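Ranger un câble, la corvée que je croyais facile
Temps de lecture : 2 min

Depuis que je m'intéresse aux robots domestiques, on me pose toujours la même question : alors, ça range la maison, oui ou non ?
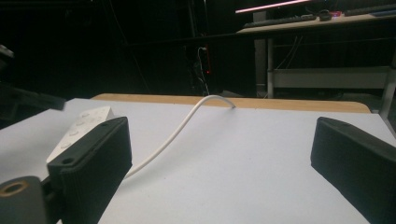
Ma réponse a changé cet été. Attraper une tasse, plier une serviette bien à plat, ça avance à une vitesse folle - j'en suis le premier épaté ! Mais donnez à une pince un simple câble blanc sur une table blanche et tout se complique. Il se tord, il glisse, il n'a jamais deux fois la même forme, et deux doigts noirs et rigides n'ont pas la souplesse des nôtres.

J'en ai discuté longuement avec Nhàn Mạc, qui suit le projet Elik depuis ses débuts. Sur 1085 essais de rangement de câbles, 760 réussis. Moi je trouve ça formidable, elle un peu moins : chez soi, on ne veut pas ramasser derrière la machine une fois sur trois ou presque.

Noboru Kikuchi, lui, regarde du côté des ateliers. Chez Clasberg, on aimerait confier aux bras le tri des cordons en fin de journée, une tâche que tout le monde déteste. Il pense que ça viendra là d'abord, avec des tables dégagées et un bon éclairage, et je le suis volontiers.

Pour mon salon, j'attendrai encore. Mais je recommence les essais dès la semaine prochaine, cette fois avec des rallonges - et je vous raconte !

Contact | © Zastutari | Haut de page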